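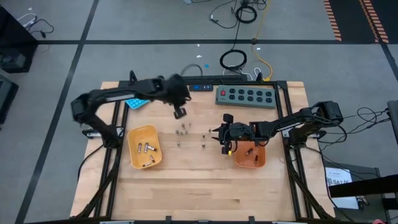
Sorting small batteries on the wooden table, yellow bin on the left and orange bin on the right.

Two bins for the loose batteries
Workshop tips by Rocío Bañuelos, Jernville
2/21/18

In my house the small batteries were living in every drawer. One day my neighbor Aurelio Serrano asked me for a good one for his doorbell and I gave him three dead ones. After this I made a system, and I want to share it with you.

You need two bins of different color. Low plastic ones are best, with rounded corners, so the fingers can take the battery out easily. My rule is yellow for the ones still to use and orange for the ones to recycle. Choose what you like, but write it on a paper and tape it to the wall, or your family will forget.

Put all the batteries in the middle of the table and leave one bin at each side. I like to stand them up when I can, they roll less. Test one, put it in its bin, then take the next. Do not make a third group "for later". I did this, and later was almost 20 months.

A wooden table is good for this work. Please do not sort on a metal tray or a baking sheet, and take away the keys and coins first. If a battery is leaking, use gloves and keep it in a separate bag.

Lithium batteries need more attention. Cover the ends with a piece of clear tape before they go in the recycling bin. It is slow, but I do it with the radio on.

I keep the power strip at the far side of the table, behind everything, so the cord of the charger does not cross the place where I work. If yours has a switch, turn it off when you finish.

When the orange bin is half full I carry it to the collection point in Wurnside. They accept household batteries at the counter, but ask before you bring big ones from a car or a scooter.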